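Forums > Student Projects > Robotics > Manipulation and grippers

Year 2 group project: robot arm to strip old desktop PCs, stuck at the CPU socket

trerk_group3
Posted 14/09/2023

We are a group of second years doing the teardown project. The task is to have an arm take a desktop PC apart as far as it can without a person touching it. The college gave us the arm and a two-finger gripper, and a stack of old office machines from the Trerkier site to practise on. The cases are already open when the arm gets to them. Side panel removal was last year's project and we are allowed to skip it.

What works so far: pulling memory out once the latches are open, and lifting an expansion card after the bracket screw has been taken out by hand. What doesn't work is anything at the socket. We need the arm to open the lever, lift the retention plate, take the processor out and then do the reverse with a known good one for the test at the end.

The marking scheme gives most of the points for the socket, so we can't leave it out. The demo is in December.

Main questions:

Should we be using force feedback at all? We have a sensor at the wrist but it drifts, and at the moment we ignore it.

Is a wrist camera enough to line up on the socket, or do we need a fixed one overhead as well?

Any advice on fingertips. Ours are the ribbed ones that came in the box.

solder_and_tea

Which arm is it, and what is the repeatability like at the tip, measured and not off the sheet? If you don't know that number then the rest is guesswork. Put a dial gauge against the finger, send the arm away and back 42 times and write down where it lands.

trerk_group3

It's the Koskela bench arm, the older version. We haven't done the dial gauge test. We'll book one out of the stores.

We should have said that we do have a socket routine, it's just not reliable. It goes to a taught point above the board, comes down slowly and then tries to find the lever by touch.

mabbotts

Touching a bare socket with a metal finger is a good way to bend pins. You won't see it on the camera and you'll spend an evening wondering why the board doesn't post. I would do all of the approach work with the processor still in and the plate closed. Only open it when you trust the path.

trerk_group3

We've been doing the approach on a board with no processor in it. We were told it was scrap and it didn't matter.

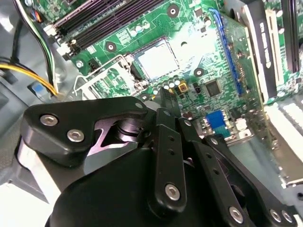 The routine we use has three stages, which are hover, descend and sweep. Hover is fine. Descend is where we lose it, as the taught point was recorded on a different case and the board sits at a slightly different height in each one. The fingertip ends up down on the board next to the capacitors below the socket, when it should be out to the side by the lever. With the plate lifted and the lever where it is, there isn't a lot of room to bring the whole gripper in from that side either. We've tried turning the wrist, but then the wide bracket on the left gets close to the cables along the case wall.

mabbotts

Right, so you are resting a ridged tip on the board beside a row of caps with the socket open above it. Scrap or not, I'd stop doing that. You're teaching yourselves a path you can't use on the good board.

The caps will take a nudge. The socket won't.

lowgear

Disagree a bit with the above. A scrap board is exactly what you want for this. They need to find out how hard the arm pushes when it gets it wrong, and it's better to find out now. The only thing I'd change is to write down every contact, with the commanded height and the wrist reading, so the run is worth something afterwards.

mabbotts

I'm not against using scrap. I'm against using it with the socket open from day one. Learn contact on a flat plate screwed to the bench, then a closed socket, then an open one.

lowgear

That's another two weeks they may not have.

solder_and_tea

It's an afternoon. A flat plate needs no setting up.

On the height problem, don't use a taught point for the board at all. Each board has the round screw holes around the socket where the cooler goes. They have metal rings which show up well on a camera under decent light. Find those four, work out the plane and the centre from them, and do everything relative to that. Then it makes no difference which case you have or whether it's been put down crooked.

trerk_group3

That's a good idea, thanks. We had been trying to find the socket itself and the shiny plate kept confusing it. When the plate is up it changes shape depending on where the camera is.

We can get all four in view from hover. Once the gripper is down, the fingers take up a lot of the picture and we'd be worried about losing the lower one.

solder_and_tea

Don't look while you're down there. Measure at hover, store it, move. If the arm can't do a short straight move accurately after measuring, you have a bigger problem, and that's what the dial gauge is for.

grarudberg_lab

I supervise a similar module at Grarudberg. We ran a teardown task for 3 years. A few notes from our side.

A fixed overhead camera gave us no benefit for the socket. The arm was always in the way at the moment we wanted to look. It was useful for checking that the case had been placed properly before the start, and that was all.

Lighting mattered more than the camera. A glossy board under a bright lamp will give you highlights on the case floor and on the solder mask, and they move as the wrist moves. We put tracing paper over the lamp. It looked poor but the detection rate went up straight away.

For cables, let a person tie them back before the run and say so in the report. Every group we had that tried to deal with loose wiring ran out of time. Check your brief first, as some versions forbid it.

trerk_group3

Our brief says "no human contact with the machine after the start signal". So tying back before the signal should be allowed. We'll ask.

lowgear

I think tying back is cheating, to be fair. The point of the task is that old PCs turn up with wires everywhere. If you tidy them first you've done the hard part by hand.

grarudberg_lab

It would be cheating if they hid it. Stated as a limit of the system, it's a normal thing to do in a student project and I would mark it the same as any other stated limit. The examiners want to see the socket done well.

flesitz_user

On fingertips, we use Flesitz blanks and cut our own. For the lever you want a small hook on one finger only, on the outside face, and leave the other finger plain. You don't grip the lever. You push it down and out from under its catch and then let the hook carry it up. Two ridged tips trying to pinch a thin bent wire will slip off most of the time.

For the processor itself, don't use fingers. Use a suction cup. I know somebody will say that it can be done with fingers, and it can, but you will drop one into the pins sooner or later.

mabbotts

Agree with suction. Even a hand pump pen held in the gripper is better than fingers.

trerk_group3

Is there a way to have both the hook and the cup without a tool changer? We have one wrist flange and no budget left.

flesitz_user

Mount the cup on the side of the gripper body, angled out, and turn the wrist to use it. You'll lose some reach inside the case. Check it in the model against the drive cage side before you cut anything. Ours fouled on the case the first time and we had to make a longer stem.

trerk_group3

OK. The list we have so far:

Dial gauge test, 42 returns.
Contact test on a flat plate, logging height and wrist reading.
Closed socket, then open socket.
Find the four holes from hover and drop the taught point.
Paper over the lamp.
Hook on one finger, cup on the side.
Ask about the cables.

On the force sensor, do we bother with it? It drifts enough in a few minutes that we can't set a sensible limit.

lowgear

Zero it at hover every time, straight before the descent. The drift over a few seconds won't matter. You only need the change, not the true value.

solder_and_tea

Same answer from me. And let it warm up before you start. Ours took a good while to settle from cold.

trerk_group3

Update on the first item. We got the gauge and did the returns this afternoon. The spread was fine for 41 of them and then one was well out. Looking at the log, that one was after someone leaned on the bench. We're going to bolt the arm's base to the bench properly and run it again.

mabbotts

It wasn't bolted down?

trerk_group3

It was clamped. Two clamps. We've asked the workshop for the bolts and will post the new figures once it's done.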